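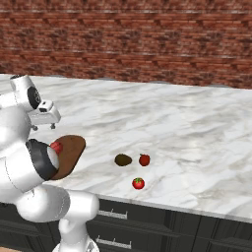 Home & Garden Help > Kitchens > Countertops

How worried should I be about marble in a kitchen that gets used every day?

We're finally redoing the kitchen after 16 years of saying we would, and I have fallen hard for marble. My husband is being very patient about it. We cook most nights, we have two kids who treat lemonade as a food group, and I bake on Saturday mornings, so whatever we put in is going to take a beating.

The local yard (Mekonnen Stone, if anyone has used them) quoted us 2,000 dollars for a remnant piece that would cover the long run, cut and installed, which seemed low enough that I started getting nervous. The man there was lovely but he kept using the words honed and polished and I nodded along and then went home and realized I couldn't explain the difference to anybody. He also said it would need sealing "now and then."

So my questions are: does sealing stop the dull marks I keep reading about, which finish would you pick for a family, and how often is now and then? We have until November to decide, when the cabinets are due.

3 answers

Accepted answer

Congratulations on the kitchen! I've lived with marble in two houses and would do it again, but it helps to go in with your eyes open, so forgive me if I go on a bit.

There are two different kinds of damage and people mix them up all the time. A stain is when something soaks into the stone and leaves a color behind – oil, coffee, red wine, turmeric. An etch is when something acidic touches the surface and eats a tiny bit of it away, so you get a dull spot that you mostly notice when the light comes in low. Lemon juice, vinegar, tomato sauce and a good many bathroom cleaners will all do it, and it happens fast.

Sealer helps with the first kind. It buys you time to wipe up the oil before it sinks in. It does very little for the second kind, and I wish the stores were plainer about that, so please don't let anyone sell you a fancy one on the promise that your lemonade worries are over.

For a family I'd go honed. That's the matte finish. It still etches just the same, but the marks are far less obvious against a surface that wasn't shiny to begin with. On polished stone every ring from a glass shows up. Mine was polished in the first house and I spent the first year chasing people around with coasters.

How often to seal depends on the stone. Drip a little water on it in a spot you use a lot and leave it about 20 minutes. If there's a dark patch when you wipe it off, it's time to reseal. In my current kitchen that comes up once a year by the stove and hardly ever at the far end. I use the Ivow sealer in the metal can, wiped on with an old T-shirt and buffed off before it dries. Don't leave it to dry on the surface or you'll have a hazy mess to deal with.

Day to day it's just warm water, a drop of dish soap and a soft cloth. For an oil stain, mix baking soda and water to a thick paste, spread it over the spot, cover it with plastic wrap, tape down the edges and leave it overnight. Sometimes it takes three or four rounds.

And about the price, remnants are often cheaper, so I wouldn't be scared off by that alone. Ask whether the sink cutout and the edge work are included. Mine weren't, and that added 790 dollars I hadn't planned on. Go and look at the actual piece too, and run your hand over it for cracks and filled spots.

Answer 2

get quartz. my sister has had marble for years and it's covered in rings, she says it's "character." I use Puline spray on my quartz and never think about it

Answer 3

I agree with nearly everything in the first answer. I'd only add that you should ask the yard for an offcut of the same stone and be mean to it for a week. Leave half a lemon on it, some mustard, a wet coffee cup, whatever your kids would do. If you look at it afterward and feel fine, buy the marble. If it makes your stomach drop, you've saved yourself a lot of money.

For baking it really is wonderful, by the way. Pie dough stays cool and hardly sticks. We did marble on the baking side only and butcher block everywhere else.

I can't speak to Ivow, but the Zelleo one I tried smelled so strong we had to eat out that night. Open the windows!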